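3. Collecting Demonstrations in Homes

3.1 Setting and task
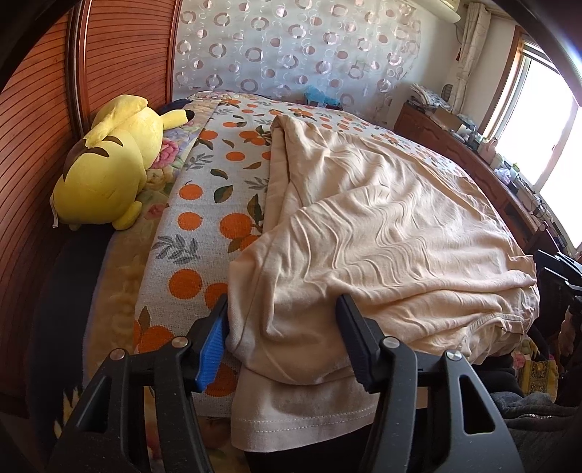 Figure 1. Folding task, bedroom setting. The fingers hold the hem of a knit garment on a printed bedspread. View from the handheld gripper.

The folding policy is trained only on demonstrations recorded in occupied homes. An earlier version of the data set was recorded on a single table with a plain gray cover, and policies trained on it failed when the same garments were moved to a bed. Two differences between the table and the bed account for most of the errors we examined. The first is the surface, which gives way under the fingers and lets the lower layer of cloth slide. The second is the background. In Figure 1 the garment is a single peach-beige color with many wrinkles, while the bedspread under it carries round orange fruits of several sizes, close enough in hue to the cloth that a color threshold separates the two poorly. The hem and the stitched seam are the more dependable cues, and the collection procedure was written to keep at least one of them in view at the moment of grasp. We made no attempt to clear beds of pillows, toys, or blankets before recording. A policy meant for bedrooms has to locate the garment among such items, and removing them would have brought back the narrow background of the table data.

The task starts with one garment lying on the bed in an arbitrary state and ends when the garment is folded into a rectangle with the hem tucked under or aligned with the collar. Garments were limited to short-sleeved shirts, light sweaters, pillowcases, and hand towels. Trousers were excluded after the pilot; the length of the leg made one-handed folding slow, and the resulting episodes were dominated by smoothing motions.

3.2 Gripper and recording

All demonstrations were made with the Tokard handheld gripper, a two-finger tool operated by a trigger and built so that its finger geometry matches the gripper on the robot arm. A wide-angle camera is fixed above the fingers and moves with them. The inner face of the finger carries a blue textured pad with fine ridges. Smooth pads were tried in the pilot and dropped, as thin knit fabric slipped out of them when the demonstrator lifted a corner against the weight of the rest of the garment.

The wide lens bends straight lines strongly near the border of the image. We do not rectify the images before training. Rectification removes part of the peripheral view, and in the folding task the far edge of the garment often lies in that part. The same lens model is mounted on the robot, so the distortion is shared between training and deployment. The dark corners are masked to a constant value in both cases.

Gripper pose is recovered offline by visual-inertial tracking. Bedrooms are favorable to tracking in one respect, in that furniture and printed fabric supply many fixed features, and unfavorable in another: when the tool is lowered toward the garment, most of the image is filled by cloth that is itself moving. Tracking is therefore initialized with a short sweep of the room before each session. The demonstrator holds the tool at chest height, turns slowly from one side of the bed to the other, and returns to the start pose. Windows are a further source of lost features. Where strong daylight entered from one side, we fixed the exposure on the bed and accepted that the window would saturate. Automatic exposure was worse, because each turn toward the window darkened the cloth for several images in a row.

3.3 Demonstrators and protocol

Sessions were held in 9 homes in the Urness and Skodham districts. Each household signed a consent form covering the rooms to be recorded, and each was shown the recordings before they entered the data set. Demonstrators were trained by Binta Adebisi in a half-day session. Training covered the use of the trigger, the sweep, and three grasp types: the hem pinch, the corner pinch, and the layer pinch, in which one layer of a folded garment is taken and the other is left.

The hem pinch is the grasp in Figure 1. The fingers approach from the near side, one finger passes under the doubled hem, and the trigger is closed only when the hem lies between the pads. Demonstrators were told to keep the wrist low during the approach. A steep approach pushes the fingertips into the mattress, and the bedspread is then often caught together with the garment. Episodes in which the bedspread was lifted along with the cloth were kept if the demonstrator released and repeated the grasp, and were labeled as recoveries. Episodes in which the fold was completed with the bedspread still caught were removed.

A session consisted of repeated folds with changes between them. After each fold the garment was shaken out and dropped from waist height. The garment was replaced after every 10 folds, and the demonstrator changed sides of the bed whenever the room allowed it. In small rooms only one side could be reached. We recorded this constraint in the session notes, and Section 5 reports results separately for rooms with one and two accessible sides.

Demonstrators were asked not to use the free hand. This rule was the most difficult one to maintain. Several people steadied the cloth without noticing that they had done so, usually while flattening the second fold. Such episodes cannot be reproduced by a single arm and were removed when the hand made contact with the garment. Hands that entered the view without contact were tolerated.

3.4 Filtering and labels

We recorded 1,121 episodes and removed 357 of them. The removed episodes fall into four groups: loss of tracking, contact by the free hand, bedspread caught at the end of the fold, and incomplete folds. Loss of tracking was the largest group. It was concentrated in sessions where the opening sweep had been rushed or where the demonstrator leaned far over the bed, bringing the camera close to a single patch of fabric.

Each remaining episode was labeled with garment type, grasp type at each trigger closure, and the time of release. Labels were assigned by Adaeze Lawal and Nusrat Gondal working separately, and disagreements were settled by Fatima Osagie. Most disagreements concerned the difference between a corner pinch and a hem pinch taken close to a corner. We kept both classes in the released labels but merged them for the experiments in Section 5.

The period between the last approach motion and the closure of the trigger required separate treatment. New demonstrators tend to pause there while checking whether the hem is seated. A policy trained on unedited episodes learned the pause and, in some trials, never left it. Pauses before closure were shortened to a fixed maximum length by dropping samples in which neither the pose nor the finger opening changed. Pauses after release were left as recorded — they were short, and shortening them had no measurable effect on the policy.

3.5 Limitations of the collection

All homes were recorded in daytime, and most sessions took place in April. Lighting after dark is not represented. Beds were of ordinary height; floor mattresses and bunk beds were not included. The mix of garments reflects what the households had available, and light knits are more common than woven shirts. Dark garments on dark bedding are rare in the set, and the policy performs poorly on them.

The camera sees the garment only from the position of the tool. When the fingers hold a hem near the lower border of the image, the far side of the cloth can be compressed into a small region or hidden by its own wrinkles. A second, fixed camera would help, and Oluwatosin Bako tested one on a tripod in the Adeyemi apartment. It doubled the setup time, and two of the households had no floor space for it beside the bed. The results in this paper use the gripper camera alone.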